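Heart rate stays high on easy runs after switching from treadmill to dirt tracks

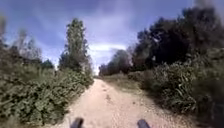 Sandy track through dense vegetation, tree line in the distance.

Asked by Ho-yin Hung, 26 December 2018

I have run on a treadmill since March, four sessions a week, 0% incline. My easy pace there gives an average heart rate of 127. Last month I moved the easy sessions outside to unpaved tracks near Vonirholm. Same duration, pace set by GPS watch, same chest strap. Average is now 14 beats higher and the second half of the run drifts upward. Route is flat. Should I slow down until the number matches, or does the body adapt? I am training for a flat road 10K.

Answer by Asnakech Negussie

Slow down. An easy run is defined by effort, and pace is only a proxy for effort on a surface you have already calibrated. Loose ground costs more energy per mile than a belt because part of each push-off goes into moving the surface. Outside you also have air resistance, and on a treadmill without a fan you have the opposite problem with cooling, so the two numbers were never directly comparable.

Procedure I would use:
1. Run 8 easy sessions on the track by heart rate only. Cap at 130. Walk if you go over.
2. Log the pace but do not look at it during the run.
3. Compare the first and last of these on days with similar temperature.

Some of the gap will close as your calves and ankles get used to the ground. Some of it will not, and you should leave it alone. Keep one session a week on pavement, as your race is on pavement.

Answer by I-hsuan Tsao

Check the watch first. GPS under trees can read short, which means you are running faster than it says. I had this on the Nukari loop. Measure a known distance and compare.

Answer by Shih-chieh Mok

treadmills are all miscalibrated anyway, mine was off by a lot. just run by feel

Comments (3)

Ya-wen Kwan: Second the point about the watch. Also wet the strap electrodes before you start. Dry contact gives high readings in the first mile.

Ho-yin Hung: Strap is wetted every time. Drift is in the second half, so I don't think it is contact. Will try the cap at 130.

Shih-chieh Mok: what shoes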